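Storing stitched-brim bucket hats: wire stand or flat?

Forum index > Care and storage > Hats and caps

jkang_hats
Posts: 3,308

I have a grey bucket hat with a wide brim, stitched in rings all the way out, with a grommet hole on each side. The crown is fairly tall. It lives on a black wire stand of the sort with a globe of bent loops on a thin post and a round wire base. After a winter in the spare room the crown is fine but the brim has developed a droop on one side.

The stand touches the crown only, so the brim carries its own weight. I would like to know whether that is the cause before I buy anything else. 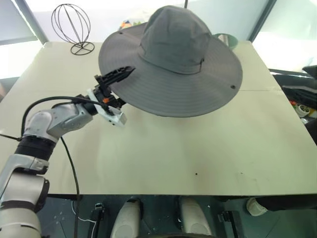 The other option is a shelf, crown down, brim clear of the edge. I have 15 cm of height to play with, so stacking is out. Has anyone compared the two over a few months on a soft hat? Most advice I can find is for felt, and felt behaves differently.

Jianguo Kang

bravo_v
Posts: 412

A stand is fine for a soft crown. Wire loops spread the load better than a peg, which pushes a point into the top. Your droop is more likely from how the hat was dried. If the brim was washed and left to hang over something, the stitching will have set in that shape.

Check whether the low side is the side nearest a radiator or window. Mine went the same way on a sill.

Valeriano

traltley_tom
Posts: 96

Disagree with the above. Concentric stitching stiffens a brim but it does not hold it up for months. Any wide brim left unsupported will drop in the end, and it drops where the interlining is weakest. Crown down on a shelf takes the load off the brim completely.

I had two of the same hat from Montes, one on a stand and one crown down. By December the one on the stand had a visible dip at the front. The other had a slightly flattened top, which came out by hand.

bravo_v

Two hats is not much of a test. Were they worn equally?

traltley_tom

No. The one on the stand was worn more. I still think the position matters.

bravo_v

Then you have measured wear. Picking a hat up by the front of the brim every day will put a dip in it faster than any stand.

mokulora
Posts: 1,150

Handling is the part people skip. Lift from underneath with the load shared, or by the crown if it is soft. Pinching the front edge creases the outer row of stitching first and works inwards.

To reset a brim: damp cloth, iron on low if the label allows it, work from the band outwards, one section at a time. Leave it flat until fully dry. Overnight is usually enough, longer in a cold room.

jkang_hats

It was washed in the autumn and dried on the stand, so bravo_v may be right. The low side does face the window. I do also pick it up by the edge.

Is there any objection to keeping the stand if I put a card collar under the brim?

mokulora

None, provided the collar is wider than the crown and does not press on the band. I cut mine from Allwood mounting board, 4 mm. Thinner card bends with the hat.

traltley_tom

At which point you have built a shelf.

jkang_hats

Possibly. I will press the brim first, turn the stand away from the window and leave the collar off for now. If it drops again I will try crown down.

bravo_v

Mark the low side with a bit of thread inside the band before you press it. Otherwise you will not know whether it has gone in the same place.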